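Ticket 694 – Mestetti arm kit, bowl pick on kitchen bench drops out at approach
Product: Mestetti single-arm kit with kitchen task pack
Customer site: Tarthorpe
Raised by: Horațiu Munteanu
Assigned to: Petrică Hodoroagă
Opened: 27 August 2024
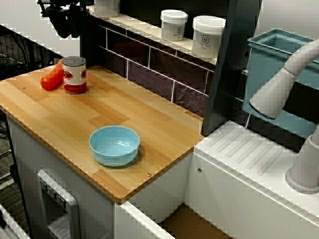

The bowl pick stops on approach with "target lost" and the arm goes back to its start pose. We get this in most runs of the stock "clear counter" routine. The can and the pepper pick without trouble from the same start pose, so I don't think it is the arm or the mount. The bowl is the light blue plastic one and it sits in the middle of the wooden top, with the can and the pepper behind it towards the back left. It has a glossy inside with a highlight on the inner wall, and I wonder if that is upsetting the detector. Software is as delivered, nothing changed on our side except the bench position. – Horațiu

Reply, Petrică Hodoroagă
Thanks. Please send the run log and tell me which gripper profile is loaded. Also, was the camera calibration repeated after the bench was moved? The kit doesn't ask for it, but it should be done.

Reply, Horațiu Munteanu
Log attached. Profile is "small rigid". Calibration was not repeated. The bench moved 49 mm towards the arm when we refitted the feet.

Reply, Petrică Hodoroagă
Two things, then. The calibration is out, and "small rigid" is the wrong profile for a bowl. It looks for a centre grasp and there is nothing to hold in the centre of an empty bowl. Use "open rim". Steps:
1. Power down the arm, wait for the light to go off, power up.
2. Run bench calibration with the counter clear.
3. Load "open rim" for the bowl only. Leave the other items as they are.
4. Run the routine 8 times and send me the results.

Reply, Horațiu Munteanu
Done. Seven good, one failed. The failed one was "target lost" again, same point in the approach. Tudor Sârbu was on the bench with me and turned the overhead lamp away from the counter. We repeated the set after that and had no failures.

Internal note, Petrică Hodoroagă
Passed to Minoru Nagano for the detector side. Glare on shiny plastic looks likely but we only have the one failed run to go on. Asked for the raw frames. Manual needs a line about recalibrating after the bench is moved – Aurel Nedelcu to add it.

Reply, Minoru Nagano
Frames received. Confidence on the bowl drops when the lamp faces it. I can lower the threshold for that class in the next task pack. Until then keep the lamp turned away.

Status: waiting for task pack update. Customer has workaround. Priority lowered to normal.

Mestetti Support | Contact the helpdesk | © 2024 Mestetti | Back to top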